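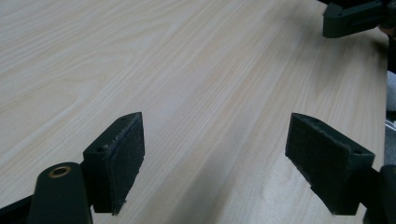 Why would I spend money on a thermometer when I can just poke the chicken and see if the juices run clear, a reader asked under my last post, and I've been arguing with that comment in my head all week. My grandmother cooked that way her whole life and her roast chicken was wonderful. Mine was not. Mine was either pink at the bone or so dry you needed a glass of water next to you, and I was poking it constantly!

2020-02-17

So let's talk thermometers. I own more of them than any sane person should, and three have been fighting it out in my kitchen since we moved to Dullmont and I inherited an oven with a mind of its own.

The one I started with

My first was a dial one, a Tagle, from the rack by the registers at the supermarket. It has a long steel stem and a little round face you can't read without opening the oven door all the way and sticking your head in. It worked fine for a couple of years (or I thought it did). The trouble is that a dial like that needs a good deal of the stem buried in the meat before it tells you anything useful. In a big pork shoulder, no problem. In a chicken thigh, forget it, you're mostly measuring the air in your oven.

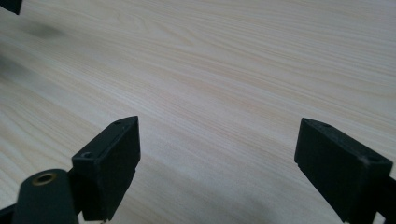 It was also slow. I'd stand there with the door open and the heat pouring out, watching the needle creep up, and by the time it stopped moving the oven had cooled down enough to add another chunk of time to dinner. Then I finally checked it in a glass of ice water and it was 7 degrees off. Seven! All those dry turkeys.

You can fix that on some dials, by the way. There's often a nut under the face, and you hold it with pliers and turn the dial until it reads 32 in the ice water. I did this, felt very clever, and then dropped the thing on the floor and had to do it all over again.

Going digital

The Burnetti is the folding kind with a thin probe, and it gives you a number in two seconds or so if you hold still. I use it for everything now – bread, custard, the bathwater-warm milk for yogurt, even leftovers. The tip is thin enough that it doesn't leave a big hole in a steak, and you only need to get the very end of it into the middle of the meat.

My rule for chicken breast is to take it out at 162 and let it sit under foil until it climbs to 165. I check it again before I carve, in the thickest part, and if it hasn't made it there it goes back in. Thighs I let go much higher, they're better that way and very forgiving.

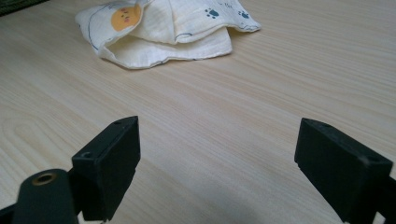 Bread was the real surprise for me. I'd always gone by the knock on the bottom of the loaf, and I still knock, it's a nice thing to do, but a plain white loaf that reads 200 in the middle has never once come out gummy. Richer doughs with eggs and butter I pull a bit sooner. And if you've ever killed yeast with hot water (me, many times, holding the packet and wondering if it was expired), aim for 100 degrees or a little over and you'll be fine.

What I don't love about the Burnetti is the battery. It takes one of those tiny coin ones, and the cover needs a screwdriver smaller than any I own. I've been using the tip of a paring knife. Please don't do that.

The one with the wire

Last June I got a Braler, which has a probe on a long cable that stays in the meat while a little display sits on the counter and beeps at you. For a big roast it's great, you close the door and leave it closed! I did a leg of lamb and read half a novel. But the cable gets stiff and greasy, it's a pain to wash without getting water in the plug end, and the beep is so shrill that the dog leaves the room. The magnet on the back is weak too, so mine slides slowly down the fridge all evening.

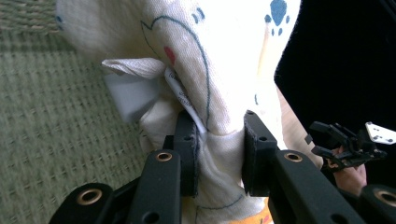

Which one to buy

If you only want one, get a fast folding one. It doesn't have to be the Burnetti, just look for a thin tip and numbers big enough to read through steam. Check it in ice water the day you bring it home – lots of ice, just enough water to fill the gaps, give it a stir and keep the tip off the bottom of the glass.

Add the wired kind later if you do a lot of roasts. And if there's already a dial in your drawer, go ahead and use it for the big stuff, once you know how far off it is.

Next time I'm getting into candy thermometers, as I have a batch of caramels to redo and a saucepan that's still soaking.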